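The Planner at Kudcombe

Shares 20 | Comments 19

The planner woke at step zero, as it did every run, with a table, an arm and a goal. It had no record of the 1,957 runs before. Those were kept in a log on another machine, which the planner had no permission to read.

The goal was a grasp pose at the base of a boxy object. The planner sampled 4,000 joint configurations, rejected those that put the elbow through the table, and passed the shortest path to the controller. The controller was called Ovent. It accepted the path without comment, as controllers do.
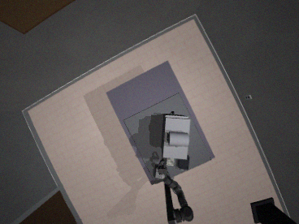 Kudcombe table, Laveck simulator, overhead view. Arm near the pre-grasp pose.

Ovent reported a joint error within tolerance. The perception module, Mulcahy, reported the object pose with a confidence of one. In simulation Mulcahy did not look at anything. It was handed the pose by Laveck and passed it along.

At the next step Mulcahy reported 0.99.

The planner checked the message format and found it valid. It requested the pose again. The position was unchanged to the last digit, and the confidence was 0.98. A field that had been empty since February now held text: shadow does not match geometry.

The planner had no routine for shadows. They were drawn by the renderer, after the physics, for whoever was watching. It had never been told that anyone was. It searched its parameters for a light source and found none.

There were two permitted actions, continue and hold. Continue carried the lower cost. The planner set hold, wrote the reason code for sensor disagreement, and asked Mulcahy for the pose of the shadow.

The reply took 20 steps. It contained a second arm, with joint angles, and a valid timestamp.

June 2021

Share this story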